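Re: [flodov-club] Sunday session, marker dropouts on the right gripper
From: Noemi Baptiste
To: flodov-club list

Dalva Bastos wrote:
> I went through the takes from Sunday. The left gripper tracks fine for
> the full length. The right one loses pose whenever the hand goes up
> toward the shelf. Of 200 takes I had to drop 30. Is this calibration,
> or the way we hold the thing? Also, can we settle the bag task before
> April? Imani wants to freeze the list.

Dalva,

I checked the calibration first and it is good. Both cubes solve to the same error on the bench, and the lights stay green while the pose drops, so power is not the cause either. The losses line up with wrist roll. When the jaw points up and the wrist turns past a certain angle, the head camera sees one face of the cube at a steep slant and the solver rejects it.
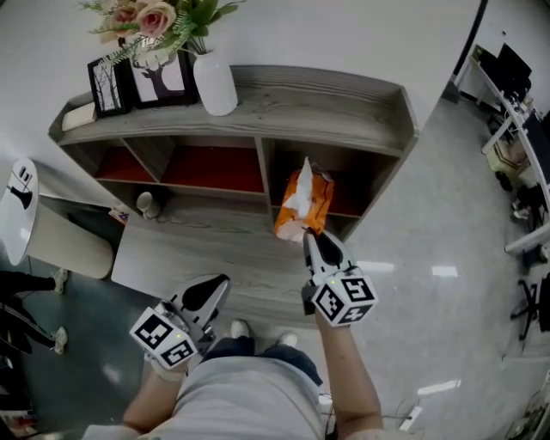
For the bag task I suggest we keep the shelf where it is and change the approach. Come in with the forearm forward, pinch the bag near its top, and hold the roll constant until it is clear of the compartment. The left gripper stays low and idle unless the bag needs a second hand. Take 118 is a good reference for speed.

Two changes to the capture script, both pushed to the club branch:

1. Takes with a gap longer than 30 frames are now flagged at save time. They are kept on disk, so you can still recover them by hand.
2. The jaw width is logged even when the pose is missing. Before this it wrote a zero, and the plots showed the jaw closing when it had not.

I have not touched exposure. The floor by the shelf is glossy and I would like to test that separately, with the overhead lights at half.

Imani, please hold the task list until Dalva has rerun the bag set with the new script. The drawer task can be frozen now.

Noemi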